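Keep the Reading Rooms Open After Dark

Opinion
By Consolacion Bautista

The proposal before the Eltton Regional Library Service would close its branch reading rooms at 5 p.m. from April, leaving evening access to the central building alone. The consultation paper describes the change as a consolidation. For residents of the outer suburbs it would amount to a withdrawal of service, and the Service should say so plainly before it asks for their consent.

The case for closure rests chiefly on loans. Evening borrowing at the branches has fallen for several years, and the paper treats this decline as evidence that the rooms are no longer wanted. Loans are a sound measure of how a collection circulates. They are a poor measure of how a room is used. A student who sits at a table from six until closing and takes nothing home does not appear in the loans register at all, and neither does the shift worker who comes in to lodge a form, print it and have it witnessed.

The Prilto branch offers a useful correction. Its manager, Helmi Tuominen, kept a head count over one month last winter and recorded 114 visitors on the busiest evening. The branch issued 2 loans in the same hours. On the figures presented in the consultation paper, that evening would rank among the least productive of the year. Ms Tuominen's count was forwarded to the Service and is not mentioned in the paper or in its appendices.

It may be objected that such visitors could travel to the central building. Some could. The last direct bus from Prilto departs the interchange before the central library closes, and the alternative requires a change at Grunard with a wait at an unlit stop. A parent with two school-aged children will not make that journey in July. The paper's transport section was prepared with reference to the daytime timetable, and its conclusions ought to be confined to the daytime.

There is also the matter of what is offered elsewhere. Rachid Shawky, who teaches at the secondary college in Grunard, has argued in a submission that the evening branches are the only supervised, heated and free places in which many of his senior students can work. Shopping centres expect custom. Cafés close early or charge by the cup. A household of six in a two-bedroom flat does not contain a quiet desk, whatever the speed of its broadband connection. The Service has invested heavily in online resources, and that investment is welcome, but a database subscription presumes that the subscriber has somewhere to sit down.

The financial argument deserves a fair hearing. Staffing a branch after five attracts penalty rates, and the Service is right to regard its wages bill as a matter of public accountability. Alfredo Policarpio's minority report sets out a reasonable middle course: evening opening on alternate nights, with neighbouring branches paired so that at least one in each pair is always available. The report estimates a smaller saving than full closure would bring. It would, however, preserve the service in a form that residents could learn and rely upon, and it could be reviewed after a year without the expense of reopening rooms that had already been stripped of their furniture.
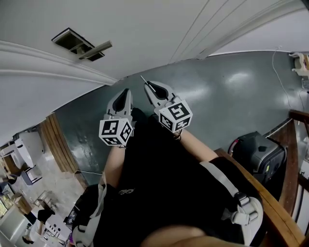
Would paired opening leave any branch without evening hours?

Under the minority report, every branch keeps its reading room open on alternate evenings, and the full timetable would be posted at each entrance.

The Service should therefore defer its decision until three matters have been attended to. It should publish the Prilto count and commission the same exercise at every branch. It should revise the transport section using the evening timetable. It should place the minority report before the public on equal terms with the principal recommendation, so that respondents may choose between them; the present survey form asks only whether they support "a modern and sustainable timetable", a question to which few could object and from which little can be learned.

Submissions may be lodged at any branch during opening hours. Residents who are able to attend only in the evening should do so while the rooms are still open to receive them, and should ask that their attendance be recorded.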